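Writing About Work, Week 2: The Job You Had Before This One
September 5, 2018

Okay, settle in, because this is my favourite week of the course. Last time we read the three openings from Clakton and I asked which one made you want to keep going. Nearly all of you picked the bakery one, and I think it's because she starts at 4 in the morning with the wrong keys (and doesn't tell us her job title until page 5!).

So, some notes on first jobs. Mine was at Todska, a shoe shop with one window and far too many boots. I've tried to write about it for years and I kept beginning with the interview. Don't begin with the interview. Start on a shift, any shift, and let us catch up.

Names of workplaces: keep them or change them, but pick early. I changed mine halfway through a draft once and ended up with a boss who worked in two towns. 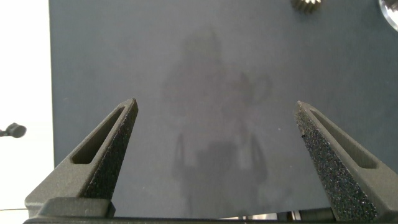

Dialogue is where most of you will get stuck. You won't remember what people said word for word – fine, write what they always said. Every workplace has a line everyone repeats, and it'll tell us more than a paragraph about the colour of the uniforms.

For next week: 2 pages on one shift, and read the Turna piece. Bring 10 copies, stapled please.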